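ヴァリミエ、作業場向け携帯洗眼ボトルを4月に発売　交換時期を色で確認

職場向け衛生・安全用品を扱うヴァリミエ(Valimier)は2024年3月6日、目に粉じんや薬液が入ったときの応急用として、携帯型の洗眼ボトル「スタリックス」(Stullix)を4月に発売すると発表した。希望小売価格は一本2,999円(税別)。壁掛け用のホルダーと、日本語の手順カードが付属する。

スタリックスは、使い切りの洗眼液を入れたボトルにカップ形の注ぎ口を付けた製品。キャップをひねると封が切れ、カップを目の周りに当ててボトルを押すと液が流れる。使った液はカップの脇の溝から外へ出る仕組みで、一度目に触れた液が戻りにくい形にしたという。片手で開けられるよう、キャップには大きめのつまみを付けた。

同社がこれまで販売してきた洗眼用品は、水道につなぐ据え置き型が中心だった。工場や研究室では導入が進んだ一方、塗装や左官、木工などの小さな作業場からは、流し台が遠い、そもそも水道が建物の外にしかない、といった相談が寄せられていた。製品企画を担当した菊池美雪さんは「目に何か入った人は、その場から動くのが難しい。手を伸ばせば届くところに置けるものを作ろうと考えた」と話す。

ボトルの設計は、ドイツ系の部品メーカー、コールハーゼ(Kohlhase)が担当した。押す力が弱くても液が一定の勢いで出るように、注ぎ口の内側に細かな仕切りを入れている。試作の段階では、勢いが強すぎて目を開けていられないという意見と、弱くて粉が流れた気がしないという意見の両方があり、仕切りの形を何度も変えた。同社の設計担当バルトシュ・カチュマルチク氏は、最終的に採用した形について「手袋をした人が握ったときの力を基準にした」と説明している。

もう一つの特徴が、交換時期の表示だ。ボトルの底に貼られたラベルが、時間の経過とともに白から青へ変わる。点検する人は、ホルダーの下からのぞくだけで確認できる。使用期限の日付も従来どおり本体に印字されており、色の表示はあくまで補助という位置づけになる。期限の管理は日付で行ってほしいと同社は呼びかけている。

ホルダーは、ねじ止めと粘着テープのどちらでも取り付けられる。オイルミストの多い場所や、表面がざらついた壁ではテープがはがれるおそれがあり、ねじ止めを推奨する。ホルダーの前面は緑色で、十字の印と目の図が入る。暗い場所でも位置が分かるように、縁には蓄光材を使った。

手順カードは防水の紙に印刷され、ホルダーの脇に差し込んでおける。表は本人向け、裏はそばにいる人向けという構成で、裏面には声のかけ方や、まぶたを押さえる位置の図が載っている。コンタクトレンズを着けている場合の扱い、薬液の容器やラベルを医療機関に持っていくことなども書かれている。英語、中国語、ベトナム語、ポルトガル語のカードは、同社のサイトから印刷できるようにする予定だという。

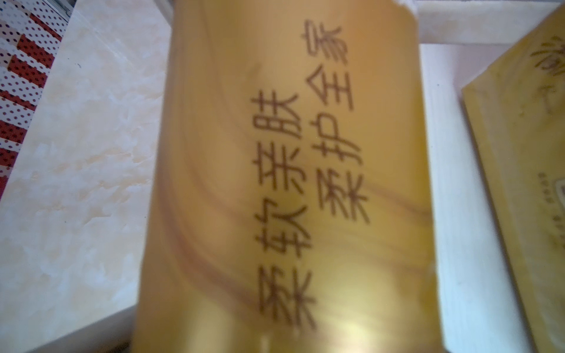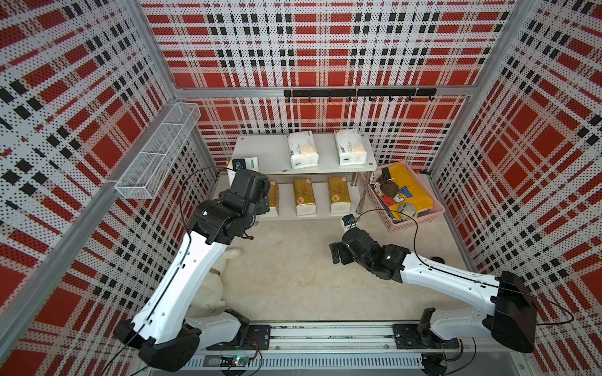 (1枚目)「柔软亲肤」の文字が入った半透明のボトル　(2枚目)ティッシュのパックが置かれた白い2段の棚

発売に先立ち、同社は金属加工と木工の事業所に試作品を置いてもらい、使い勝手を聞き取った。協力した事業所の一つ、家具部品を製造するデデニア(Dedenia)では、研磨機の横と塗料の調合台の横に設置した。安全衛生を担当する新井正信さんによると、設置場所を決めるまでに思いのほか時間がかかった。研磨機のすぐそばでは木粉がホルダーにたまり、離しすぎると目をつぶったままたどり着けない。結局、機械の操作盤から壁に沿って手でたどれる位置に落ち着いたという。

新井さんは「救急箱は事務室にあり、作業場からは扉を二つ通る。手のけがなら歩いて行けるが、目の場合はそうはいかない。置き場所を分けるきっかけになった」と話している。同社ではその後、作業場で目をつぶったままホルダーまで歩く練習を朝礼に取り入れた。練習で床の延長コードに足を取られた人がいたことから、配線の位置も変えた。

聞き取りでは注文も出た。多かったのは、ボトルを使った後の補充に関するものだ。試作品ではホルダーごと交換する形になっていたが、製品版ではボトルだけを買い足せるように改めた。補充用ボトルの価格は2,000円(税別)。また、冬場に暖房のない作業場では液が冷たく、目に当てるのをためらうという声もあった。これについては製品側での対応を見送り、凍結のおそれがある場所では始業時に出し、終業時に室内へ戻す運用を取扱説明書に加えた。

一方、使用できる場面には限りがある。ヴァリミエは、スタリックスを水道につながる洗眼設備の代わりに使わないよう求めている。強い酸やアルカリを扱う職場では、長い時間流水で洗い続ける必要があり、ボトルの液だけでは足りない。こうした職場では、洗眼設備まで移動する間に使う補助として置くことを想定している。目を洗った後に痛みやかすみが残る場合、また異物が刺さっている場合は、こすったり取り除いたりせず、すぐに医療機関を受診するよう手順カードにも記した。

産業保健の相談業務に携わる水野澪さんは、小さな事業所での備えについて「用品をそろえるところまでは進んでも、誰が点検するかが決まっていないことが多い。期限の切れた洗眼液が棚の奥から出てくる例は珍しくない」と指摘する。点検の担当者と日を決めて、救急箱や消火器の点検と同じ用紙に書き込む方法を勧めている。用品を増やすときには、古いものを残さずに処分することも大切だという。

水野さんはあわせて、保護めがねの着用状況を見直すことも勧める。洗眼用品の相談を受けて職場を訪ねると、保護めがねが傷だらけで見えにくく、外して作業しているという場合がある。曇り止めの有無や、普段の眼鏡との重なり具合によっても着用のしやすさは変わる。目に物が入った出来事は、受診に至らなかったものも含めて記録しておくと、どの作業で起きているかが見えやすくなる。

ヴァリミエは発売に合わせ、導入した事業所に向けた短い講習も始める。所要時間は60分で、前半は目のけがの種類と応急の流れ、後半は練習用の水入りボトルを使った実習に充てる。講師は同社の研修担当、野口修さんらが務める。会場での開催のほか、担当者が事業所を訪問する形でも受け付ける。練習用ボトルは水を詰め替えて繰り返し使えるもので、本番用と取り違えないように本体を灰色にし、「練習用」の文字を入れた。

野口さんは「封を切る動作は、一度やってみると次からは迷わない。液が床にこぼれることも先に知っておけば慌てずに済む」と話す。講習では、周囲の人が機械を止めること、足元の液を拭き取ることも役割に分けて練習する。講習の受講は製品の購入者に限らず、既にほかの洗眼用品を置いている事業所でも申し込める。

販売は同社のオンライン窓口と、安全用品を扱う取扱店100店で行う。発売時には先行予約分を優先して出荷し、取扱店の店頭に並ぶ時期は地域によって異なる。ホルダーの緑色が目立たない壁に取り付ける事業所向けに、背面に敷く白い板も別売りで用意する。

使用済みのボトルは、中の液を捨てたうえで、事業所が契約している処理業者の区分に従って廃棄する。薬液が付いたものについては、その薬液の廃棄方法に合わせる必要がある。製品に関する問い合わせと講習の申し込みは、ヴァリミエの職場用品窓口で受け付けている。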